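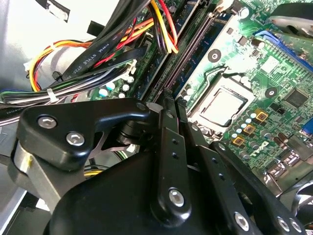
Reading time: 2 minutes

4. Setting up the audio trail at St Brannoc's, Maddale

This section covers the Idari handset and the eleven-stop trail inside the parish church. Outdoor stops are covered in section 5.

4.1 Before the church opens

1. Unlock the vestry and take the handsets from the charging rack. A steady green light means the battery is full.
2. Switch on the transmitter under the tower arch. It needs 78 seconds to start, during which the handsets will show "No trail".
3. Hold each handset within 300 mm of the start plate by the south door until it gives two short tones.
4. Check that the screen reads "Maddale, stop 1". If it reads "Gernovport", the handset still holds the trail from the harbour chapel. Go to 4.3.

Note: the walls of the tower are thick and the signal does not reach the ringing chamber. Visitors going up the stair should listen to stop 9 before they climb.

4.2 Placing the stop plates

1. Fit the plates in number order, starting at the font and working clockwise round the nave.
2. Place plate 3 on the oak stand beside the box pews. The pews date from 1757 and nothing may be fixed to them.
3. Place plate 6 on the floor below the east window, with the arrow towards the altar.
4. Place plate 7 on the ledge opposite the wall painting. Leave a gap of at least one metre between plates 6 and 7, or the handset may play both tracks.
5. Walk the full route with one handset. Each track should begin within 5 seconds of reaching the plate.

Caution: do not use tape, putty or adhesive pads on limewash, alabaster or painted stone. The plates are weighted and will stay in place on a level surface.

Caution: keep plates and stands off the memorial brasses in the chancel floor.

4.3 Changing the trail

1. Hold down the volume and stop keys together until the menu appears.
2. Choose "Trail", then "Maddale".
3. Choose the language. English and Welsh are stored on the handset. The large-print guide is a separate booklet, kept by the visitors' book.
4. Press stop to leave the menu and repeat step 3 of 4.1.

Note: the commentary for stops 1 to 8 is read by Anum Cheema and for stops 9 to 11 by Daichi Oshima. The April revision replaced the track for the north aisle. Handsets with the older version show an asterisk after the trail name.

4.4 During services

Switch the transmitter off before any service, wedding or funeral. Handsets left on will fall silent but will keep their place in the trail. Collect plates 1, 6 and 7 and return them to the vestry.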